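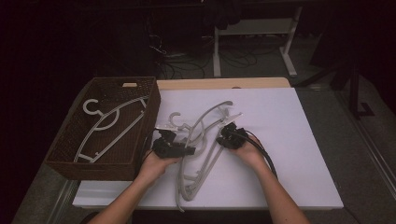

Hanger pile, both handheld grippers on cables, basket on the left

Home | Forum | New posts | Search | Log in

Posted in: Grippers and end effectors

wondimu_a
Hello all. I am comparing two finger sets for the handheld grippers, the Nadetti short fingers and the Zaltska long ones. The task is to separate plastic hangers from a tangled pile and put them in the basket. With the short fingers I finished 40 tries in September. My problem is that the second hanger often comes together with the first. Has someone used the long fingers for this?

grarkcombe_lab
Yes, and I went back to short. The long ones bend when the hooks are locked and you pull sideways. For thin plastic I would not pay for them.

FevenAl
I do not agree. The long ones go between the arms of the hangers, and the short ones only push the pile. In your photo the left one is pressing near the hook. I would pinch the long arm far from the hook, then lift slowly.

grarkcombe_lab
Slow lifting works with any fingers, so it is not a fair comparison.

wondimu_a
Thank you both. Feven, I tried your way 4 times this morning and 3 were clean, but this is too few to say something. Does the cable pull on your wrist also? My right one makes a loop over the board and I feel it when I turn.

FevenAl
Yes. I tape it to my sleeve near the elbow. The Szilágyi cable is softer, if your connector fits.

wondimu_a
I will check the connector and write again after the next 40.

We use cookies to keep you logged in. Accept | Settings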